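Print this page | E-mail this page
2 shares | 0 comments

Harbridge Workshop Notebook
Entry: May, begun 9:40 a.m.
Subject: Re-binning of small hardware and clearing of the benches
Entered by: Wubit Berhe
Present: Hussam Dabbas, Tadhg Madigan; Blandine Aubert until noon

Work resumed on the small hardware inventory. The previous entry closed with the metric fasteners sorted and the imperial fasteners still in mixed trays. Those trays have now been emptied, and the contents were divided by thread first and by length second. Length was measured under the head in all cases except countersunk screws, which are measured overall. The earlier practice was inconsistent on this point, and several labels have been rewritten.

M5 socket head screws, 20 mm: 576 counted. The inventory sheet gave 400. The difference is accounted for by a Wuvon delivery that was put away without being entered. Mr. Madigan has corrected the sheet and initialed the change. The reorder level stays as it was.

Two bags of washers marked M6 were found to contain M6 and quarter-inch washers together. The two sizes are close enough to pass by eye. They were separated with the gauge pin, and the quarter-inch washers now have their own bin. Colleagues returning washers to stock are asked to use the pin, which hangs on the inside of the cabinet door.

The Jiang crimp terminals were checked against the packing slip. Ring terminals are complete. Spade terminals are short by one bag, and Ms. Aubert has written to the supplier. No reply at the time of this entry.

11:15 a.m. Bin labels. The adhesive labels printed last winter have begun to lift at the corners. A trial set was made on card stock and slid into the label slots without adhesive. These can be changed without scraping, but they slip out when a bin is tilted forward. Mr. Dabbas proposes a small piece of tape on the back edge only. The trial will run on one shelf before any further labels are printed.

Arrangement of the shelving was discussed and left mostly unchanged. Red bins remain on the wire rack, with heavy items on the lower shelves and electrical items above. Bins are to be returned with the label facing outward. An empty bin should go back to its position all the same, so that the gap is not filled with something else.

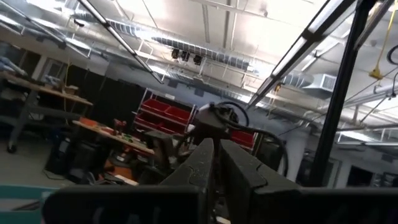 Benches, 1:30 p.m. The wood-topped bench continues to collect tools and parts that belong elsewhere. It was agreed that items with a known location are to be put away at the end of each session by the person who used them. Items without a known location go into a single tray marked "unplaced," to be reviewed every 7 days. Anything still unclaimed at the second review will be offered to the Rakham shop or discarded.

The rolling table is reserved for incoming goods. It should be kept clear enough to open a carton on, and its casters should be locked before anything is unpacked. Flattened cardboard goes to the recycling cage by the loading door.

Outstanding:
Spade terminals, awaiting answer (B. Aubert)
Tape trial on card labels (H. Dabbas)
Heat-shrink tubing, not yet sorted by diameter
Second gauge pin, to be requested from Hadi Sabbagh
Copy of corrected inventory sheet to be placed in the front pocket of this notebook

Entry closed 3:50 p.m. W.B.

This site uses cookies to remember your display settings. Accept | Manage preferences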